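Folding laundry

Folding laundry is the household task of arranging clean, dry clothes and linens into flat or rolled shapes so that they can be stacked, stored or carried. It usually comes after drying and before putting away, although in a good many homes the clean basket sits in the hallway for a day or two in between, and family members simply help themselves from it. The work needs very little equipment beyond a flat surface, and a bed, a kitchen table or the top of a dryer will all do nicely.

History

For as long as people have kept cloth in chests they have had to fold it, and linen was once so costly that a well-kept cupboard was a source of real household pride. Sheets and tablecloths were pressed along their creases and stacked with the folded edge facing out, a habit that many grandmothers passed along and that plenty of people still keep without quite knowing where they picked it up. Hanging garments on a rail became more common as wardrobes grew larger, but knits, towels and underthings stayed in the drawer, where they have mostly remained.

Shirts and knitwear

The T-shirt is probably the garment most often folded at home, and there are nearly as many ways of doing it as there are people doing it. In the plainest method the shirt is laid face down, the sides and sleeves are brought in toward the centre, and the hem is carried up to the collar.
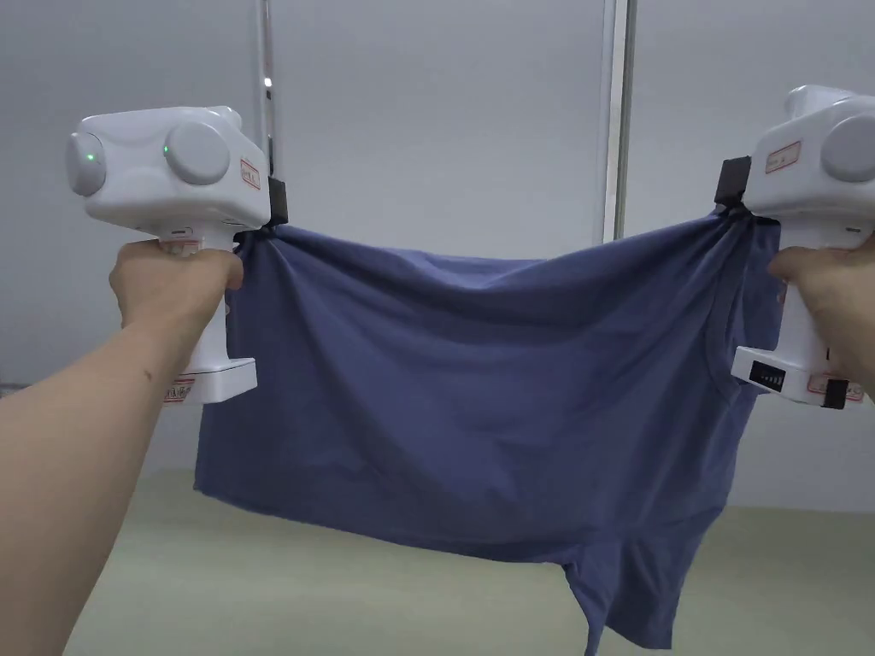 A second method, which the home economist Ülle Pētersons called the Prilitz fold in her household guide, ends with a small upright packet that stands on its own edge in the drawer, so that every colour can be seen from above. Pētersons was fond of it, but she did admit that it suits light cotton far better than heavy fleece, which tends to slump over and take its neighbours with it. Wool sweaters are best folded loosely, with a sheet of tissue inside if they are going away until October.

Sheets and towels

Fitted sheets have a reputation for being difficult, and it is fairly earned. The usual approach is to tuck the four corners into one another, lay the sheet down, and turn the elasticized edges inward until a rectangle appears. Towels are much kinder, and are commonly folded in thirds lengthwise and then in half, to suit the depth of the shelf.

In shops and hotels

Commercial folding is a good deal stricter. Clothing shops often use a stiff board so that every shirt in a pile comes out the same width. Urmas Mägi, who managed the linen room at the Bavari hotel, had 700 towels to put through on a busy day, and he asked his staff to stack them in piles of 30, with the folded edge always toward the door.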